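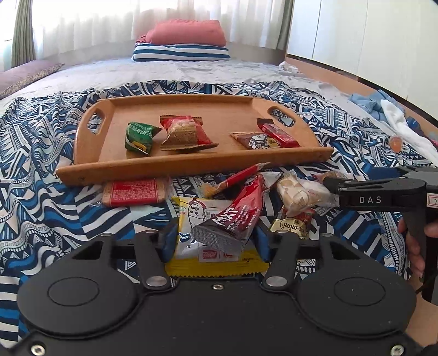 Lecture 9: Can machines do chores yet?
Household and shop-floor manipulation
Notes prepared by Signe Magnusson. Revised Nov 27, 2020.

9.1 Scope

The previous lecture dealt with grasp planning for known rigid parts. This one asks how far those methods carry into ordinary rooms and small workshops, where the parts are not known in advance and the fixtures were chosen by somebody else. The working task is tray loading: small packaged foods lying on and around a wooden tray, on a patterned blanket, on a bed. The shop-floor counterpart is kitting, in which mixed items are placed in a carrier before assembly or dispatch.

9.2 What makes the task difficult

Support surface. A mattress yields under load. A fingertip that presses down to get beneath a flat packet also lowers the packet. Table-height assumptions fail, and so does any controller that treats first contact as the floor of the workspace.

Packaging. A wrapper is a thin shell around contents that may shift or break. Grip force has a lower bound set by slip and an upper bound set by damage. For a chocolate bar the two are well separated. For a flaky pastry they may overlap, in which case a two-finger pinch has no safe setting and the item must be supported from underneath.

Perception. Printed film is glossy and creases change its outline. Zigzag and triangle motifs on a blanket produce strong edges that compete with the edges of the objects. Clear plastic takes on the colours of whatever is behind it.

Clutter. Packages overlap, and a pen lying across a pile is a separate object with its own destination. The planner must decide whether to remove it first or work around it.

9.3 Two hands or one

A tray with a handle hole at each end is meant for two hands. Loading can be done with one gripper. Carrying a loaded tray level cannot be assumed with one, as the moment at the wrist grows with tray length. Coordinated lifting also requires both grippers to agree on a common frame, and small calibration errors appear as internal force in the tray.

9.4 Case: the Kerncombe kitting trial

Ingvild Midtbø ran the trial in August at the Kerncombe workshop, using the Osent planner and a parallel-jaw gripper. The set was 3000 attempted picks from mixed bins onto a rigid bench. Of these, 487 required a person to step in. Most interventions were double picks or thin packets flat against the bin wall. None of the trial used a soft support surface, so the result should not be carried over to the bed case.

9.5 Position taken in this course

Kitting on a rigid bench with a limited catalogue is workable with supervision. Tidying a bedroom is not yet a solved problem, and demonstrations of single successful runs are weak evidence. Ask for the number of attempts, the reset procedure and the definition of failure.

Reading: Tseng workbook, chapter 10, sections on slip and compliant contact.

Tutorial work: Write a failure definition for tray loading that two observers could apply separately with the same result. State how a dropped but undamaged item is scored.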